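PRESS RELEASE
May 31, 2021

Vasitau publishes first results of its trial on robots and everyday work

Two-armed machines sort motor parts well, but folding, wiping and tying remain difficult

Vasitau, a small engineering company working with repair shops, today publishes the first results of a trial that asks a simple question: can machines already do the chores which people do every day at home and on the shop floor? The short answer of the company is that they can do a part of them, slowly, and only if the work place is prepared with care.

The trial started in February and was carried out together with Burnance, a workshop which repairs and rewinds small electric motors. The team recorded 636 attempts at bench tasks, such as picking up a part, turning it and putting it down inside a marked area. In 618 of these attempts the part came to the right place without help from a person.

"We are happy with this number, but I would ask everybody to read it with caution," said Rochelle Ferreira, who leads the trial at Vasitau. "The parts were placed separately on a flat table. In a real workshop they lie in a box, one on top of the other, often with grease on them. We did not test this yet."

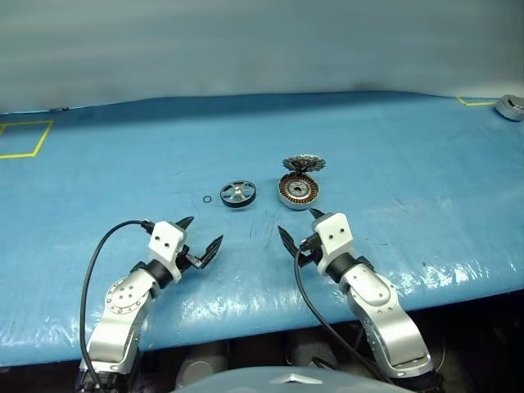 The household part of the trial gave a more modest picture. The same control software, called Vendura, was given eight chores, among them folding a towel, wiping a worktop, closing a zipped bag and loading cups into a rack. Only two of the eight could be finished often enough that the team considers them useful: loading the cups and putting cutlery in a drawer. Soft things were the biggest problem. A towel changes its shape each time it is touched, and the software must then look again and plan again.

Speed is also a question. A trained worker at Burnance needs a few seconds to lay out the parts of a motor before assembly. The machine needs much longer, and a person must still stay near to stop it when something goes wrong.

"My colleagues asked me if they should be worried about their jobs," said Dindo Pascual, workshop manager at Burnance. "After these months I can say that it is good at the boring part, when we sort and lay out. For the assembly I still want hands that feel when a bearing does not sit right – and this the machine cannot feel today."

Vasitau will now continue with a second stage, named Montoya, in which parts will be mixed and partly covered by each other. The company will also repeat the towel task with different fabrics. It does not give a date for a product and is not taking orders.

The full report, including the list of failed attempts, is available from Vasitau on request. Repair shops which would like to take part in the second stage can write to the press office of the company.

Press contact: Rochelle Ferreira, Vasitau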